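Week 3 notes: Can it put the socks away yet?

Posted Sun 3 March for anyone who missed the lecture, or who was there and spent it looking for a power point. The slides are up separately. My notes ramble more than the slides do, so if the two disagree, go with the slides and email me.

Last week we did pick and place. A thing is on a table, the arm gets the thing, the thing goes in a bin. You all came away thinking robots were pretty good, and fair enough, because for a known object on a known table they are pretty good. This week is chores, and I'm going to spend most of it on drawers.

Why drawers? Well, think about how many household jobs have one in the middle. Putting away cutlery, putting away washing, finding the sticky tape. If you can't open and close a drawer in a house you've never been in, you're not much use in that house, no matter how nicely you fold a tea towel. And a drawer is what we call an articulated object: it moves, but only along the one line it's been built to move along. A cup will go wherever you take it. A drawer has opinions about direction (mine at home has very strong ones, and it's worse in humid weather).

So the robot needs to work out where the front face is, which way the drawer slides, and where to put its fingers. Then it has to move its hand along that line without drifting sideways, because drifting sideways is how you jam a drawer. You do this all the time with your hip while holding a basket of washing. Your hip is doing force control! It gives a bit, it feels the runner catch, it backs off. A stiff arm following a planned path does none of that unless somebody has gone to the trouble of making it.

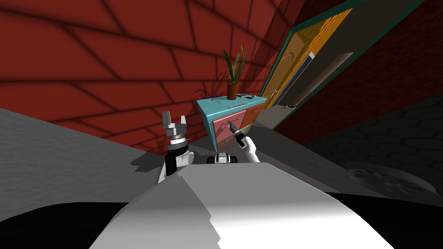

The other half of the problem is where the body goes. With a fixed arm on a bench you can bolt everything down and measure it once. With a mobile robot, the base has its own error, and that error gets passed straight up the arm to the fingertips. Park a little too close to a chest of drawers and there's no room for the drawer to come out. Park too far back and the elbow's locked straight just when you want some push. Aivar Laur, who tutors the Tuesday lab, makes everyone stand with their toes against a filing cabinet and try to open the bottom drawer. Please do try this, it's the quickest way I know to understand reachability.

Now, simulation. Most of what we'll do this term happens in simulated rooms, and you'll hear two complaints about that. The first is that the physics is wrong, and it is, a bit, mostly in contact and friction. Sim drawers tend to slide beautifully. Real ones have a sock caught down the back. The second complaint is that everything looks too clean or too strange, and I'm less bothered by that one. Odd colours and odd textures are useful in training. If a policy has only ever seen white drawers in white kitchens it will fall in a heap at my mum's place. Mix up the colours, the lighting and the clutter, and it has to learn what a drawer front is by its shape and its edges.

For the assignment you'll be running Fliltier, our little benchmark, which has 2000 training episodes and 3000 held-out ones in rooms the policy hasn't seen. Eulalia Vergara wrote the scoring script and she's the one to ask if it falls over. A few bits of housekeeping:

Closing and opening are scored separately. Closing is much easier (you can push with nearly anything), so don't go averaging them together and telling me you've solved drawers.

A drawer that ends up open with the cabinet shoved across the room is a fail. I had three groups argue this with me in December. Still a fail.

Report your failures by type: missed the handle, slipped off, wrong direction, base in the wrong spot, timed out. I'd much rather read a good table of failures than another success rate.

So, are we there yet? My view is that closing a drawer in a strange room is close, opening one is getting there, and "put the washing away" is still a long way off. It's a chain of steps, and every step multiplies the chance of a stuff-up. If each one works nine times in ten, string seven of them together and you're under fifty per cent. Would you keep a dishwasher that worked every second time?

Reading for next week is the Vilela chapter on compliance, up to the worked example. Skip the appendix unless you like tensors. Lab is in the usual room, closed shoes please, and bring your own laptop charger this time.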